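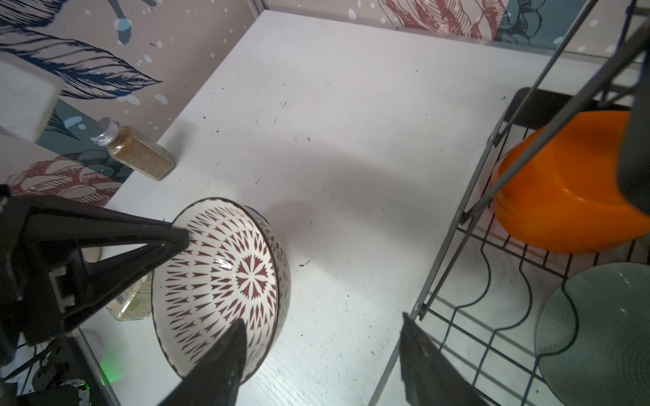

Quick one tonight, I have to be up early and my wrists hurt.

We passed 138 good episodes on the dish rack task. Target is 2288 across all the kitchen tasks, so don't get the cake out yet. But in August we had zero, and a gripper that closed when told to open, so I'm calling it progress.

Bowls are the pain. Plates I can do half asleep now. A deep bowl on its side gives you the rim or nothing, and if you come in too steep the fingers skate on the glaze and you end up chasing it over the table. Lost a whole batch to that. Not lost exactly – Conall Hanrahan wants the failures kept in their own folder, labelled, so Gashaw (our training code, don't ask about the name) can use them later. Fine. I just type "slip" a lot.

The patterned bowl is my favorite and also the worst. Maroon arrows and diamonds all the way round the inside, flower in the middle. The old model looked at that and had no idea where the edge was. Same with the glare, a bright spot on the glaze moves when the wrist camera moves and it chased the spot. So more patterned stuff, more shiny stuff, busy wallpaper behind. We left the spice jar out on the table too, and the crumbs. Conall wanted to wipe down between runs and I said no, real kitchens have crumbs. We argued for 9 minutes. Crumbs stayed.

Things I changed this week:

Slower approach on anything with a rim. Looks boring, trains better (I think, ask me after the next run).

Start pose moves every episode. I was getting lazy and starting from the same spot, and you could see it in the plots, one fat line.

Rack gets shifted a bit between batches. The wire loops are nasty, a plate can hang up on one and look placed when it isnt. Check before you hit save!!

Threw out 114 episodes from the Suvov set. Timestamps were off between the arm and the camera. Painful – but better now then after training on it.

Still to do: cups, lids, anything see-through. Clear plastic scares me. Also need somebody left handed on the controls, all the demos reach the same way.

More when the next run finishes. Going to go ice my wrists.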